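Home | Threads | Search | Log in

Aoi Sekiguchi
Sat 8 May

1/ A thread on stripping desktop PCs for parts. I do a fair amount of this at the Trorkthorpe reuse workshop and the same questions keep arriving, so the answers can live in one place.

2/ The current batch came out of an office in Imville. Ordinary black desktop cases, steel inside, nothing exotic. Asset tag on the first one I opened: 1484. I write the tag on a strip of masking tape and every part from that machine gets a strip with the same number. Do this before you touch a screw.

3/ Order of work. Mains lead out, hold the power button for a few seconds, lay the case on its side, side panel off. Then storage, memory, processor, cards, power supply, board. Storage goes first on every machine, including the ones that are obviously dead.

4/ The 3.5-inch drives in these sit in plastic caddies. The caddy wraps round the sides and bottom of the drive and the rails run along its edges. Disconnect data and power at the drive end first. If the caddy resists, check for a cable you missed before applying force. 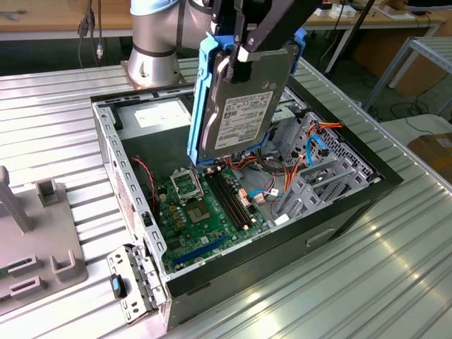 Drive in its blue caddy, over the open case.

♡ 41 ↺ 6 💬 3

5/ Keep the caddy with the case. A drive without a caddy can be fitted in anything with screw holes. A case without its caddies is a nuisance to sell, and the replacements cost more than they should.

6/ Drives get logged by serial number, taken from the printed label. I type it in and then read it back aloud against the label. Eights and Bs are the usual problem. A serial number that doesn't match the erasure certificate means the whole job gets done again.

7/ Erasure: one full overwrite, then a verify pass. Plan on up to 300 minutes for a big old drive. Any read errors during verify and it goes in the shred bin. I don't try to rescue marginal drives. They come back.

8/ For those asking what we log with: Talukder, the stock system. It is slow and the search is case-sensitive. It does export a plain spreadsheet, and that is the only feature I need from it.

9/ Next, the processor. Heatsink off with the paste slightly warm if you can manage it, so run the machine for 15 minutes beforehand if it still starts. Twist gently before lifting. Cold paste on an old heatsink can grip harder than you expect.

10/ Lever down and out, bracket up, processor straight up by its edges. If the socket is the type with contacts in the board, an open socket is now the most fragile thing in the case. One dropped screw will bend a contact, and straightening it takes a magnifier, a needle and most of an afternoon.

11/ So: plastic cover on the socket if you have one. Plusbridge sell them in bags and they are perfectly adequate. Without a cover, close the bracket over a clean piece of card and keep screws well away until you've done it.

12/ Memory. Push both latches outwards and the module lifts by itself. Note which slots were populated before you pull anything. On a board with four slots in two pairs, two modules in the wrong places may still boot, only with both on the same channel, and you will spend an hour wondering why the benchmark is poor.

13/ Slot colours are a hint and no more. On some boards matching colours mark a pair. On others every memory slot is black and you need the lettering on the board or the manual. The same goes for SATA ports: a different colour may mean a different controller, or the first port in the boot order, or whatever the maker had in stock.
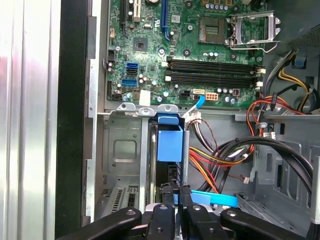 ♡ 58 ↺ 9 💬 7

Reply from Marrowfat_PC: do you bother testing bare boards once the processor and memory are out, or do they just go to scrap? I've a shelf full and no idea which ones work.

14/ @Marrowfat_PC Test first, strip second, where possible. For a bare board I keep a known good processor and one known good module for each socket type. Fit them, connect both the main power plug and the processor power plug, and see whether it gets to the setup screen. If it does, it's worth shelf space.

15/ Forgetting the processor power plug is the most common false fail I see. Fans spin, screen stays black, board gets binned. I found 3 perfectly good boards in the scrap crate in July, all condemned that way.

16/ Capacitors. Look at the tops. Flat is fine. Domed or crusty, the board goes to scrap, even if it boots. I can replace them but it isn't worth doing on a board of this age unless somebody has asked for that exact model.

17/ Power supplies: never opened, by anyone, for any reason. Tested on a load tester, labelled pass or fail, and the fails go out with the electrical scrap. The label on the side has the ratings. Copy the 12 V figure on to your tape, as buyers always ask for it.

18/ Front panel leads are the fiddly bit at the end. Thin twisted pairs, tiny plugs, no two makers agree on the pin order. Photograph the header before unplugging. I have a folder of these photographs and it gets used more than the manuals.

19/ Screws. Coarse thread for case and power supply, fine thread for optical drives and most boards' standoffs, though check yours. Two jars. Mixing them is how threads get stripped.

20/ Still to write up: cleaning the cases, and what to do with a seized fan. Questions under this post please, I don't read messages at the weekend.

♡ 73 ↺ 14 💬 11

Contact | Copyright | Back to top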